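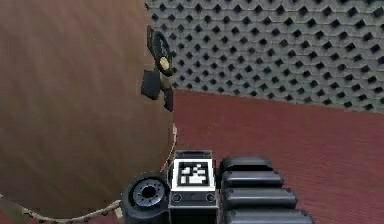
**Ticket 352: Rope asset passes through scene objects, tag pose jumps in wrist view**

**Product:** Rollbridge simulation kit, evaluation license
**Add-ons:** Brulto rope pack
**Account:** Gallagher
**Handled by:** Oltard support
**Priority:** Normal
**Status:** Closed, with one follow-up open

### Report from Gallagher, 9:10

We are reviewing Rollbridge before deciding on a full license. The arm and gripper load fine. We added a rope from the Brulto pack and laid it on the red floor, running past the large brown rounded object and behind the arm. Two problems.

1. After we reset the scene, the rope sinks into the brown object at the point where it runs close to the side. Sometimes it comes back out by itself. Sometimes it stays in and the solver slows down until we stop the run.
2. The pose reported for the square marker on the black housing jumps between two values when the arm is not moving.

We ran 300 resets overnight with default settings. The rope ended up inside the object in 101 of them. Log attached. No custom code is running apart from the reset script that came with the kit.

### Oltard support, 10:25

Thanks for the log. Please send:

- the collision setting for the brown object (it is under Scene > Object > Contact)
- the rope segment length
- the marker size you entered in the tag panel
- whether the patterned wall is set to visual only

### Gallagher, 10:50

Contact is set to "Auto hull." Segment length is the default. The marker size was left at the default too, we didn't know it had to be entered. The wall is visual only.

### Oltard support, 11:40

We reproduced the rope problem on our side with your scene file.

"Auto hull" builds a simplified shape around the object. On a large curved surface the simplified shape is flat between its corners, and on yours it sits inside the visible surface in several places. The rope is resting against the hull, so it looks as if it has gone through the side. When the reset places a rope segment inside the hull itself, the solver tries to push it out, and that is your slowdown.

Steps to change it:

1. Stop the run.
2. Open Scene > Object > Contact and change "Auto hull" to "Fitted mesh."
3. Press Rebuild and wait for the bar to finish. It is slow the first time.
4. In the Brulto panel, turn on "Check overlap at reset."
5. Save the scene under a new name. The old file keeps the old hull.

For the marker, enter the real edge length of the black border in the tag panel. Don't include the white margin. Then turn on "Hold last good pose" and send us the result.

### Gallagher, 2:15

Did steps 1 to 5 and ran another 300 resets. The rope ended up inside in 13.

Marker size entered. The jump is smaller but still there. "Hold last good pose" is grayed out.

### Oltard support, 3:05

The 13 have the same cause as each other. In your new log they all start with the rope lying under the wrist before the arm is placed. The reset script places the rope first and the arm second, so the arm comes down on it and the rope is forced sideways into the object. The overlap check has already finished by then.

In the reset script, move the line that places the arm above the line that places the rope. No other line needs to change.

"Hold last good pose" is grayed out on evaluation licenses. It should say so in the panel and it doesn't. We have turned it on for your account, please sign out and back in.

### Gallagher, 4:30

Order changed, 300 resets, none inside. Speed is back to normal as well.

Marker pose is steady with the arm still. With the arm moving it lags a little, which we can live with for now.

For our review notes: will the reset script in the kit be corrected, or do we need to keep our own copy?

### Oltard support, 4:45

Keep your own copy for now. The corrected script goes out with the next kit update, and it will overwrite the file in the kit folder but not anything saved elsewhere.

The lag while moving comes from the hold filter. Lower "Hold frames" in the tag panel if it gets in the way. The missing license note in the panel has been passed to the interface team and stays open under this ticket.

Closing the rope and marker items.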